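Vurau Notes: Automation at Home and on the Floor

Chores, second quarter: where the machines stand

Readers keep sending the same question, so this item takes it in order: can a machine do an ordinary chore in an ordinary room without a person standing next to it? The short answer for this quarter is "some parts of some chores." The longer answer depends on what is counted as a chore and who puts the room back afterward.

Most of the useful progress is coming from demonstration data. A person does the task with hand-held grippers, the motion is tracked by means of printed marker cubes, and a policy is trained on the recordings. The hardware is cheap and the person is quick. The slow part is choosing tasks that are dull enough to matter.
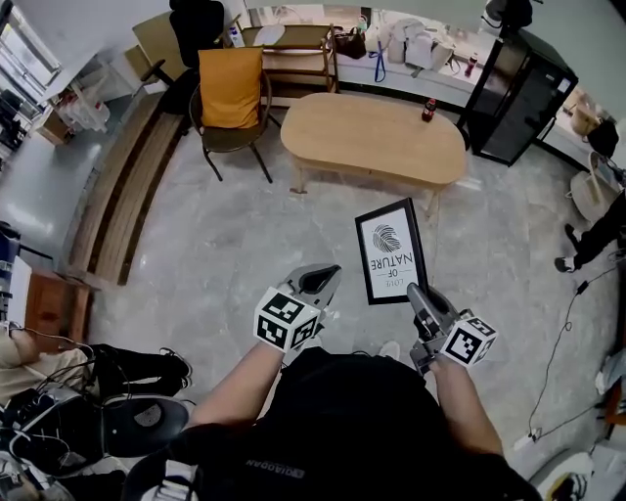 Vurau Notes staff | Sat 28 June | Filed under: Household, Manipulation

Picture frames are a good test object and an underrated one. They are thin and rigid, and the part that can safely be held is narrow. A two-finger tool can pinch one at the lower edge, as the right-hand gripper is doing with the LOVE OF NATURE print, but an edge pinch leaves most of the weight on one side of the contact. A person corrects for this with a small turn of the wrist and does not notice doing it. A policy has to learn the correction from examples, and it has to learn which way up the picture goes. In the view above the lettering is upside down. Orientation sounds like a trivial item on a checklist. In our scoring it is a separate line, and it fails more often than the grasp does.

The scoring referred to here is the Birkix household sheet, which we have used without changes for three quarters. It lists 17 chores, each broken into steps. A chore passes only if every step passes, the object ends up where it was asked for, and no person touches anything between start and finish. Partial credit is recorded but kept out of the headline figure.

Results for the quarter, arm and policy from the Zeman program, run at the Gretitz site:

Chores on the sheet: 17
Chores passed end to end: 2
Single-object pickups completed, as a share of attempts: 81 percent

The two passes were moving an empty cup from table to tray and closing a drawer that was already partly closed. Neither will change anybody's evening. The pickup figure is better than it looks in that company, and it explains why short demonstration clips are so persuasive. A clip of a pickup is a clip of the part that works. Chain several pickups together, add a placement with a tolerance, and the remaining failures multiply.

Recovery time is the other number worth printing. When a grasp slipped and the policy noticed, the median time to regrasp was 17 seconds. A person does it in less time than it takes to read this sentence. On a shop floor a delay like that can sometimes be absorbed by a buffer. In a living room it means the machine is standing in the way.
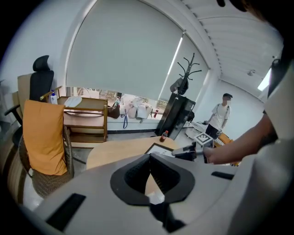
Clearing a table is the chore most often requested by readers, and it is still unpassed. The grasp list for it is short. The difficulty is that each object wants a different approach and the order matters: tall items first, flat items last, or the arm will knock one while reaching for the other. A small soda bottle and a flat framed piece on the same light wooden table make the problem plain enough. The bottle can be taken from the side at almost any angle. The framed piece lies flat near the front edge, and a jaw coming straight down has nothing to close on. The usual human method is to slide the thing out past the edge of the table and take it from above and below. Sliding is rarely in the training set. Demonstrators tend to be told to pick things up, so they pick things up.

Our recommendation to groups recording their own data is to write the instruction in terms of the end state. "Get the frame off the table" produces sliding, tipping and two-handed transfers. "Pick up the frame" produces one motion, repeated. The Gretitz runs scheduled for next quarter will use end-state wording throughout, and the sheet will gain a line for deliberate non-grasp contact (push, slide, tip). Scores will not be comparable on that line and we will mark it accordingly.

A note on rooms. Several readers object that test rooms are too clean. We agree with the objection in general. Chairs, cushions, bags on a counter and cables along the floor all belong in the recording, and a background with somebody walking through it is worth more than a plain wall. A policy trained against a plain wall learns the wall. If a group has to choose between more repetitions in one tidy room and fewer repetitions in several ordinary ones, take the second option and accept the lower early scores.

Shop-floor results are further along, mostly thanks to fixtures. A part that arrives in the same nest every cycle removes the orientation problem before the machine sees it. Household objects have no nest. Proposals to add one — marked shelves, trays with molded seats, tagged picture hooks — come in regularly. They work, and they move the chore to the person who has to put everything in the nest.

Buying advice is unchanged from the last issue. Single-purpose machines for floors are ready. General arms for the home are not, at any price we have been quoted. Groups wishing to submit results on the Birkix sheet should send the raw step log along with the totals. Totals without a log will be returned.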